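Rooftop aerial and cable inspection - Torlow House
Job 1357, Wed 11 July

Mast and brackets: OK. Bolts tight, light rust on the lower bracket. Look again in January.
Aerial alignment: OK. Good signal on all channels at the head end.
Roof cable clips: FAIL. Three missing on the north side, cable rubbing on the gutter.
Lightning ground strap: OK.
Amplifier (Graria): OK, but the cover screw is stripped - replace at next visit.
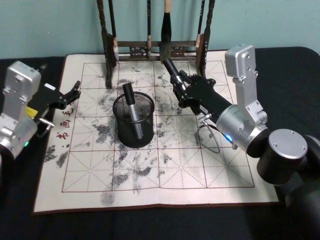

Practice cloth with a printed grid, on the black table covering.

Wall outlets, floor 2: seven tested, two weak. Both have old push-on plugs. Change to screw type and retest.
Cable entry point: FAIL. Sealant cracked. Reseal before the clips are done.
Ladder access and roof hatch: OK. Hatch latch is stiff, oiled on site.

Result: not passed. Repairs need around 3 hours with one person on the roof and one at the ladder. Send the retest sheet to the Vodness office.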